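Magnesium, sleep, and my first jar

I promised to write about the magnesium when I had finished the first jar, and the jar was finished on Tuesday.

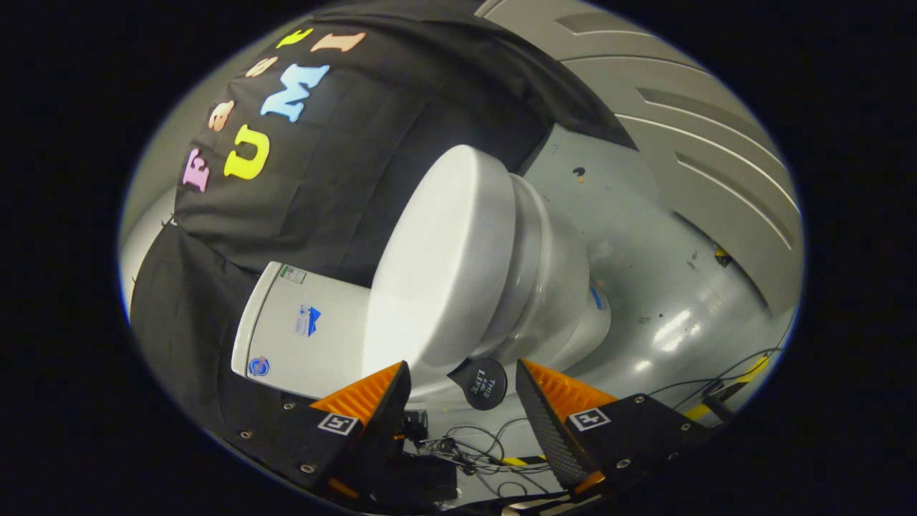

I started it in November, when I was sleeping badly. Falling asleep was no problem, but I woke up at four in the morning with a cramp in my left calf, and after that I lay there thinking about work. My mother had the same cramps at my age and she took nothing for them. She stood on the cold tiles until it passed. I tried the tiles too, and it helps, but then you are very awake.

So I went to the small health shop on the corner and asked. The woman there, Amparo Prieto, has much patience with people like me who read every label twice. She put four different jars on the counter and explained what kind of magnesium is in each one. I did not know that there are kinds. Oxide is the cheap one and it can be hard on the stomach. Citrate is taken up better, but it can also send you running, as she said politely. Then there is glycinate, which is gentler and costs more. The last was a mix of several, and she did not recommend it to me because the label did not say how much of each was inside.

I bought the glycinate from Rissanen. It is a powder, and you take one flat spoon in water after dinner. The taste is a little sweet and a little like chalk. In warm water it dissolves well, in cold water you must stir for a long time and still there is something at the bottom of the glass.

Before I opened the jar I called my doctor's office, and I would advise you to do the same if you take any medicine. I take a tablet for my thyroid in the morning, and they told me to keep at least four hours between the tablet and the magnesium. With the powder in the evening this is easy. People with kidney problems should ask first too, the nurse said.

Now, what did I notice? In the first two weeks, nothing. In the third week the cramps came less often, and by the end of the month I had only one. I still wake up some nights, but I fall asleep again faster. I can't say if this is the powder. In the same period I stopped drinking coffee after lunch, and I bought a better pillow, so I have spoiled my own experiment. My husband thinks it is the pillow. He chose the pillow.

I was also not very regular. I forgot the powder on trips, and for part of the spring I did not take it at all, which explains why one jar lasted so long. In the weeks without it the cramps came back a little. I wrote them down in my calendar: five in that time. It is a small number and I don't want to make too much of it.

Some of you asked about the Plovosen drops I mentioned in an older post. I stopped using them. They contain valerian and the smell stayed in the kitchen, on the spoon, and, according to my daughter, on me. My sister likes them and sleeps well with them, so I gave her the bottle.

About food, because a reader wrote that I should simply eat better: yes, I agree. I now put pumpkin seeds on my oatmeal and we have beans twice a week. I also like the Grurken mineral water, although it is heavy to carry home and the bottles are glass.

The new jar is already here. It cost 11 dollars more than the first one, I think because the shop now has only the large size. I will take it every evening this time and keep the notes properly, with the coffee and the pillow unchanged. If you use magnesium and had a different experience, please write it in the comments, especially if you tried the citrate. I answer slowly, but I read everything.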